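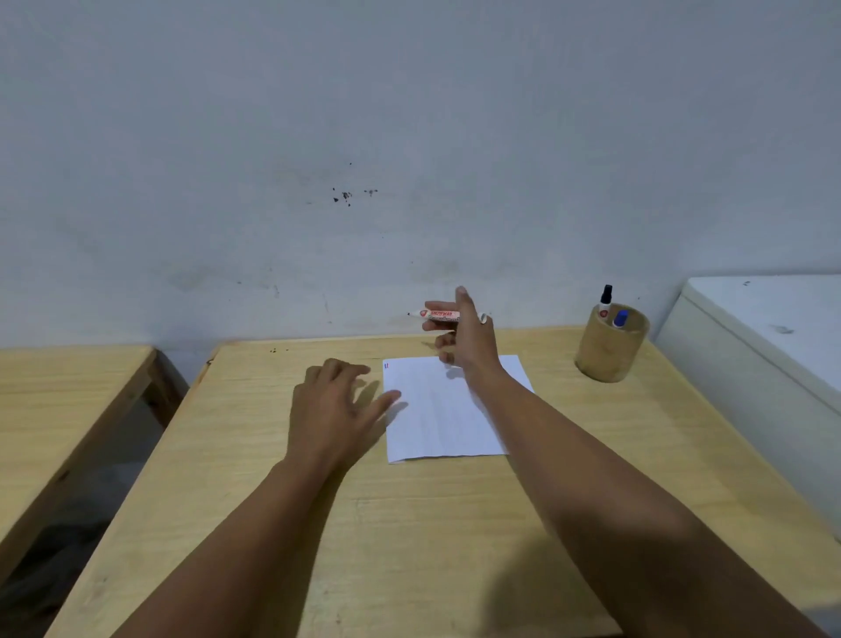

One Sheet, One Marker

How a small drawing habit spread through the old mill town of Dendholm, and why so many of its regulars have given up their sketchbooks

By Valentina Núñez

The first thing Kinga Illés does with a new student is take away the good paper. People arrive at her studio on the second floor of the Koppel building with beautiful things in their bags, cloth-bound books from museum shops and tins of pencils sharpened to needles, and she admires every one of them (she means it, she's a terrible stationery snob) and then asks them to put it all on the shelf by the door. What they get in return is a sheet of ordinary white printer paper and a marker.

"Sit down, put your hand flat on the desk, and look at the paper for a minute," she tells them. "Then make a mark you can't take back."

I love this so much. I have been drawing badly, on and off, since I was nine, and I own more unused sketchbooks than I'd like my family to know about. Put a heavy, creamy page in front of me and I freeze. Put a sheet of printer paper there, a bit creased, with some stray ink in the corner where a pen was tested, and my shoulders come down from my ears.

Illés started the sessions in August four years ago with five people, most of whom she knew from the bakery line. They now run all year. On the evening I went there were 12 of us, at plain desks pushed up to the walls so that everyone faced pale plaster and nothing else. I thought that would feel like detention. It was wonderful. With no window and no neighbor's page to peek at, your world shrinks down to a wood-grain desktop and the white rectangle on it, and the hour flies.

The case for the marker

A pencil lets you negotiate. You can feel your way toward a line with ten faint ones, then erase the nine you don't like, and plenty of great drawings have been made just so. A marker goes down at full strength. You get the wobble and the hesitation, and you get the place where you stopped to think, because ink pools there and spreads into a dot.

Kári Kirkegaard teaches the beginners when Illés is away, and he has strong opinions about tips. He likes a bullet point for anyone starting out, since it gives the same width whichever way you turn it. Chisel tips he saves for lettering, and for people who are getting too comfortable. He'll pick up any brand that's lying there. The pots on the windowsill hold Snowman markers next to supermarket ones with no name at all, and he'd be hard pressed, he says, to tell you from a finished drawing which had been used.

What he does care about is the grip. Most of us hold a marker the way we were taught to hold a pen for handwriting, down near the point with the fingers bunched. Kirkegaard has everyone slide back along the barrel and draw from the elbow. My first circles done this way looked like potatoes. By the end of the hour they looked like better potatoes, and my wrist didn't ache for once!

He talks nearly as much about the other hand. It should be spread flat beside the sheet, fingertips at the margin, ready to hold the page or nudge it around. "Turn the paper, leave your arm alone," is his line, and I must have heard it eight times. A long curve that feels impossible in one direction is easy once the sheet has been swung a little askew. I had been contorting myself around upright pages for thirty years.

What to draw

The prompts live in a cookie tin and they are gloriously dull. A spoon. Your route here. Everything you ate yesterday, to scale. Something in your pocket, drawn without looking down. Illés wrote the first batch and the regulars have been adding to it ever since, so now there are 435 slips of paper in there, several of them very hard to read.

Mine said "a door you know well." I chose the back door of my grandmother's house, which I hadn't thought of in ages, and I was halfway down the frame when I remembered that the handle had been set too low and that we all used to stoop for it. A photograph would have shown me that. Drawing it made me feel the stoop.

Aušra Lūse, a retired surveyor with a dry sense of humor, has kept every sheet she has made. She dates them on the back, flattens them under an atlas and stores them in shirt boxes. Her total stood at 2,243 the night I met her. She let me leaf through one of the boxes and I could have stayed until midnight. There's a whole run of her left shoe. There are rooftops in Ukar, where her sister lives, done in six or seven lines each and so sure of themselves that you can tell it's raining. The early ones are stiff and tiny, huddled in a corner of the page. Somewhere around the third box they begin to wander out toward the middle.

Trying it at home

You really don't need a studio. Clear a desk or one end of the kitchen table, and slip a second sheet under the first if you care about the surface, as some markers soak straight through thin paper. Scribble in a corner to get the ink moving. Keep the cap where you can reach it, or push it onto the back of the marker, so the tip doesn't dry out while you're staring at the wall.

Set a timer for ten minutes if an hour sounds like a lot. Use one sheet per prompt and don't start over. If the drawing goes wrong in the first thirty seconds, as mine nearly always do, you still have nine and a half minutes to find out what it might turn into. My back door ended up with a tree growing out of the hinge side, and I'm quite fond of it.

Kadri Jankauskaitė, who makes the trip from Botis twice a month, told me that she keeps a stack of paper on her refrigerator and draws while the pasta cooks. She has three children, and they've all started doing it too. The youngest only draws lids.

The Koppel sessions are open to anyone, with no experience needed and paper and markers provided. The next beginners' evening is on November 14, 2025. Leave the sketchbook at home, or bring it and put it on the shelf with mine.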